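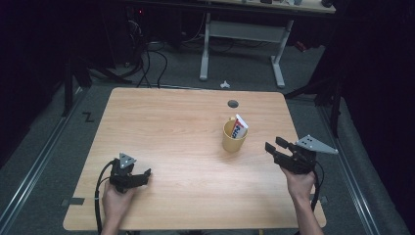
Unit 6. Who does the work when the work is automated?

Handout for the evening section. Meifang Lü. Read before class, bring the job sheet you were given in Unit 5.

The usual story has two stages. In the first, a person does a job by hand. In the second, a machine does it, and the person has either gone home or been promoted to something nicer. Vendors like this story and so do newspapers. I have visited a fair number of workplaces in the last few years and have yet to see one where it went that way.

What I keep finding is a long middle stage. A worker holds a gripper in each hand and does small jobs at a table, such as handling a cup with a little box in it, so that there will be recordings for a machine to learn from. The printed plates on top of the grippers are there for tracking. The hands are a person's hands, the judgment is a person's judgment, and the output is data.

6.1 The Stoltska case

Stoltska packs small household goods. Management bought into a program called Drallis, which was supposed to take over the mixed-item packing line. Before it could, somebody had to demonstrate the packing. The firm moved 14 packers off the line and onto demonstration tables, and set a target of 3000 accepted recordings. By the end of February they had 1127.

Note the word "accepted." A recording could be thrown out for a pause, a second try, or a hand drifting out of view. Packers who had been quick and well regarded on the line found their reject rates were high, and the reason is plain enough once you watch them. Skilled people correct themselves constantly. They nudge, feel, let go, take hold again. The review software read all of that as error.

Thibault Joly, who ran a line there before he was moved to the tables, put it to me this way: "I used to be paid for boxes. Now I'm paid for looking like I never miss." His hourly rate had not changed. His bonus, which was tied to boxes, had gone.

6.2 What changes at the level of the hand

Two padded blocks are a poor trade for ten fingers. You lose most of the touch, you lose the little finger that steadies things, and you lose the trick of carrying one item in the palm while reaching for the next. Workers have to unlearn part of what made them good in order to produce motions a machine can copy.

I am told this is temporary. It may be. But ask who is carrying the cost while it lasts, and whether anyone wrote it down. At Stoltska the project budget had a line for hardware and a line for software. Strain on wrists and forearms was not in it, nor was the time spent learning the tool.
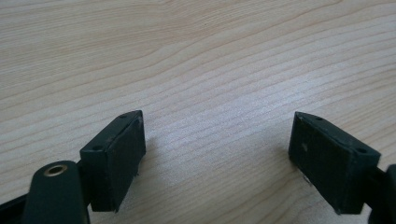

Page last changed: February, by M. Lü (section 6.3 rewritten)

6.3 Claims to be careful with

"The robot learned it by itself." Ask how many hours of human demonstration went in, and at what pay.

"Staff were redeployed." Find out to what, for how long, and on which contract. Sproģis, a smaller firm in the same trade, redeployed people to demonstration work on six-month terms - then let the terms run out.

"It frees people from dull work." Repeating one short task 600 times for a recording is dull work. One of the Sproģis packers told me she missed the line, where at least the items changed.

"Workers were consulted." At Gadura they were, to be fair, and early. The packers there won the right to see why a recording had been rejected, and the bonus was kept at its old average during the project. So it can be done. I would still like to see what happens to them next year.

6.4 For the seminar

Take the job on your sheet and write down the parts of it that would vanish if you had to do it with a two-finger gripper in each hand. Then decide who in the workplace would notice first.

Draft one paragraph of a pay agreement covering demonstration work. Say who owns the recordings. Most groups leave that out, and it is the part I will ask about.

Reading: course pack, pieces 9 and 10. The second is written by a supplier, so read it with a pencil in hand.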